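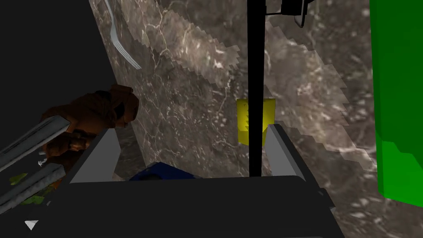 Who has to sign before a robot test result goes out of this group? Two people who did not run the test, and both have to have read the run log.

Dosden Working Group on Test Practice
Minutes, 18/04/2023
Present: members from Dosden, Veloso and Prurkemley. Apologies from Nillomgate, who sent written comments.

1. Previous minutes
Accepted, with one correction. The minutes said the group "endorsed" the Nillomgate checklist. The group received it. Those are different words and the chair asked that they stay different.

2. Sign-off rule
The question and answer at the head of these minutes go into the handbook as worded. Prurkemley asked if one signature would do for small tests. No. Everyone's test is small when the deadline is close.

3. Simulated kitchen tasks
Veloso proposed that 50 simulated runs per task should count as enough to call a task "passed." Members were not convinced. A number on its own says nothing about how different the runs were from each other, and the draft lets a team start every one of them with the objects in the same places. Veloso replied that varied starts make teams hard to compare. Dosden said that was a fair point about comparing and no help at all on safety.
Agreed: 50 stays as the minimum. Start positions must vary and the log must show how. "Passed" is replaced by "completed in simulation" everywhere in the text.

4. Simulation as evidence
Long item. The draft says simulated results "may be taken as indicative of real performance." Several members wanted to know indicative of what, and who had checked. Veloso pointed to section 9, which turned out to point back to the same sentence. Sentence struck. Any claim about a real kitchen now needs tests in a real kitchen, reported separately.
Nillomgate's comments asked for a softer wording so as not to put off smaller teams. Not taken up. One member asked for it to be recorded that they had some sympathy.

5. Failed runs
Teams currently may drop a run for "technical reasons." No one present could define these. Prurkemley admitted to having used the phrase for a dropped item. From now on every run is reported, and a team that thinks a run should be left out says so in writing beside it.

6. The word "safe"
Deferred again. The chair noted this is the item people keep saying matters most.

Actions
Dosden: revised sections 3 and 4.
Veloso: wording on start positions; fix section 9.
Prurkemley: form for disputed runs.

Next meeting to be set by email.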